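Coast Radar Upgrade Slips to December

The coastal radar contract awarded to Zurkeck will run 2 months late, according to a program note dated October 22, 2025. The first of 40 sets was due at the Pritivgate range this month and is now expected in December.

Abhishek Bisht, the program's chief engineer, blames the power supply. The unit overheated after 300 hours of continuous running. The contract calls for 1000.

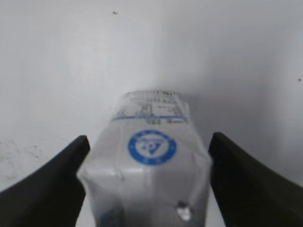 A replacement supply from Kulkarni has passed bench tests but adds weight to the mast — enough to require a new mounting bracket. Bisht wants the bracket tested in high wind before any set leaves the plant.

Crews will keep using the older radar in the meantime. It tracks ships well and small drones poorly, and spare parts are short. 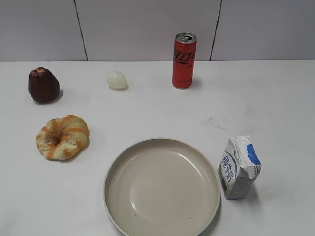 What the Delay Costs

The contract price is fixed, so Zurkeck pays for the new part. The ministry pays to keep the old sets running. Skolletti, the losing bidder, has asked for a review of the award.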